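Home Notes Bench diary About Contact

Bench diary > Robots > Teaching by hand

Stirring, again

22 May 2020
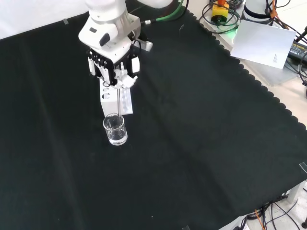 Teleop is harder on the wrists than on the head. I'd thought it would be the other way round. You hold the leader arm, you watch the other one, and after a while your hand starts doing that thing where it grips far too hard for no reason. Mine does anyway. Stirring is the worst for it as the movement is so small. Glass rod in the gripper, tip down in a little beaker with the test tube rack just behind, and all I have to do is go round. Round and round. Without touching the sides, ideally.

Got to 63 demos on this one. The plan (Faraji Gachanja's plan, I just do the arms) is 555 across all the Stivimine tasks, so yes, plenty left. Pouring is done. Racking tubes is half done. Capping I don't want to talk about.

Things I've learnt so far, in no order.

Slow at the start, slow at the end. If I rush the lowering bit the policy rushes it too, and then it's a rod against a rim and everyone winces. First batch I trained on was me in a hurry before lunch. You could tell. It stirred like someone late for a bus.

Don't correct too neatly. I used to bin every run with a wobble in it, then Faraji asked me to keep the ones where I wobble and recover, and thats been the biggest improvment of anything. Two whole evenings of "bad" runs fished back out of the bin folder.

Dark cloth stays. Tried the bare table back in August and the glass just vanished into the glare. Clear rod, clear beaker, clear liquid, pale grey table. Useless. Still creases like mad and I have stopped smoothing it between runs, bit of variety does no harm.

Grip height on the rod matters more than I thought. Too high and the tip swings about, too low and the fingers are nearly in the rack. I go a bit above the middle now and try to vary it on purpose.

Iyamu has the new version of the recorder up, which finally lets you throw away a run without taking your hands off. Two foot pedals, keep and bin. Should of had that months ago. Haven't tried it on the Drernano stuff yet.

More stirring tomorrow. Need a better chair. Wundus write-up is still coming, I know, I know, it's in drafts.

Filed under: robot arms, teleop, long evenings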